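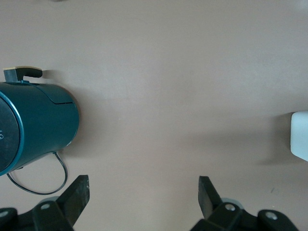

Wrist view, fingers open.

Posted by Yaneth Cárdenas, 9 January 2021
Our two-arm table cell has developed a fault in the wrist view. The fingertips no longer sit where the saved overlay places them, although both arms home correctly. Should the camera or the finger mounts be checked first? The cell has run for 400 hours.

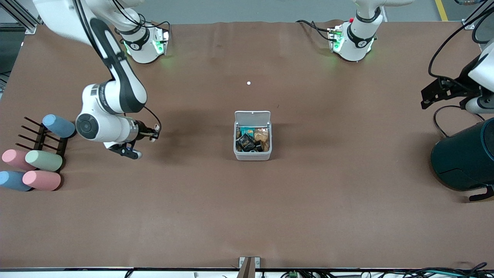 Kevstead Technical Help — Handling Cells Section

Wilson Giraldo
Please begin with the finger mounts. With the arm powered down, try each finger by hand for play and tighten the link bolts evenly. Record a fresh overlay only when both fingers are firm — otherwise the error is saved with it. The cables hanging near the wrist should also be checked for pull.

Nelly Ríos
We had this in June. Camera bracket. Three turns of a hex key.

Prodromos Stefanou
I agree with Mr Giraldo. Worn finger plates should be replaced as a pair.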